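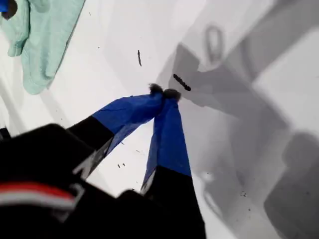 Gripper fingertips over the white work surface

Infection control walk-through, Faltley Community Clinic
Checked by: Regula Holzer
Accompanied by: Wondimu Gebremichael (nursing)
Time: 7:40 am, before doors opened

1. Hand hygiene
Sanitiser at main entrance: OK
Sanitiser at pathology entrance: Not OK. Dispenser empty, refilled during the visit.
Sinks have soap and paper towel: OK
Comment: The poster above the staff sink is the old one. Replace.

2. Masks and protective gear
Surgical masks in stock: OK, 1,275 counted against 793 at the last check
P2/N95 respirators in date: OK
Fit-test records current: Not OK. Three staff overdue, including both casuals on the evening roster. Shadi Sfeir to book them in.
Gowns stored off the floor: OK

3. Waiting room
Chairs spaced: Partly. The back row has crept together again.
Respiratory patients directed to side door: OK
Air purifier running: OK on arrival, set to low. Should be on medium whenever patients are in.
Comment: Filter label says changed in December. Next change needs to go on the wall planner, which currently shows only the vaccine fridge service.

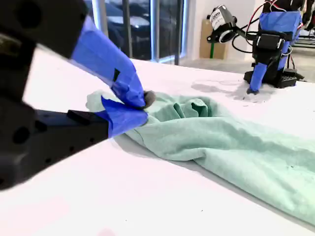 4. Cleaning
High-touch surfaces log signed: Partly. Two gaps on the afternoon sheet.
Disinfectant labelled and in date: OK
Contact time known by staff: Two people asked, one knew it. Go over this at the next handover.
Used linen bagged at point of use: OK
Sharps containers below fill line: Room 2 at the line. Swapped out.

5. Testing and vaccination
Rapid antigen tests in date: OK, 221 on the shelf
Older stock at the front: Not OK. Rearranged.
Vaccine fridge log, twice daily: OK
Minimum and maximum reset after each reading: OK

6. Staff illness
Sick leave and return-to-work sheet on display: OK
Comment: Peadar Mulligan asked whether a mild cough with a negative test means staying home. The sheet says phone the nurse in charge before coming in. He had only seen page one, so the second page has been pinned beside it.

Actions
Fit tests: Shadi
Poster and wall planner: Regula
Cleaning log gaps: Wondimu to raise with the afternoon team
Purifier setting: reception, daily at opening

Items marked Not OK or Partly will be rechecked at the next walk-through. Copy to Fergal Dolan, practice manager.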